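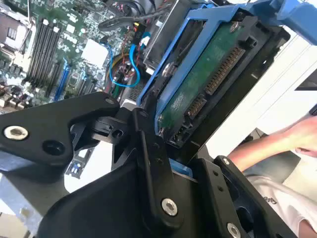 Visit to the Droncombe disassembly laboratory

Members of the Starkusberg Reuse Network were received at the Droncombe laboratory in April. The visit was arranged so that member organisations could see the control software being written for the dismantling of office computers, and could question the team responsible for it. The programme began at 10 a.m. and comprised a short briefing, two sessions at the work cells and a closing discussion.

The laboratory's software is named Grukik. It divides a dismantling job into steps, chooses the order in which they are attempted and passes each step to a motion planner. The drive caddy has received most of the attention over the past year. A caddy must leave its bay along a straight line, and the cables behind it restrict the directions from which a gripper may approach. The planner therefore treats cables as regions to be avoided, with a margin that widens when the wrist camera has not had a clear view of them.

Perception was covered in the first session. The wrist camera supplies images throughout the approach, and the software estimates the position of the caddy afresh with each one. Staff explained that the gripper's own fingers hide a good part of the view at close range. Grukik removes the known outline of the fingers before matching, and falls back on the last reliable estimate if too little of the caddy remains in sight. Gold contacts and bright screw heads were mentioned as a continuing difficulty, as reflections from them can be mistaken for edges.

The second session dealt with control during contact. Once the fingers are closed, position commands give way to a force limit, and the arm yields sideways if the caddy binds in its guides. The limit is set separately for each model of computer. Visitors were shown the recording tool, Fontes, which stores camera images, joint positions and forces against a common clock. An engineer may replay any attempt, alter one setting and have the planner work through the same situation again without moving the arm.

The present test set holds 144 recorded attempts on 38 machines. Each attempt is stopped after 90 seconds if the caddy has not been released, and the operator then records a cause from a fixed list. Members asked whether free text could be added to this list. The team agreed to consider the request.

Discussion turned to the working area shared by people and the arm. The laboratory's present rule is that speed is reduced whenever a person is within reach, and that the planner may not begin a new step until the operator has confirmed it. Several members felt that confirming every step would be too slow for their own workshops, where nearly 60 machines may arrive in one delivery. Staff replied that grouped confirmation is under development and will first be tried on the removal of side panels.

The Network has asked for a copy of the Fontes file format, with a view to recording manual dismantling in the same form. Members wishing to take part should inform the Starkusberg office, stating which models of computer they handle most often.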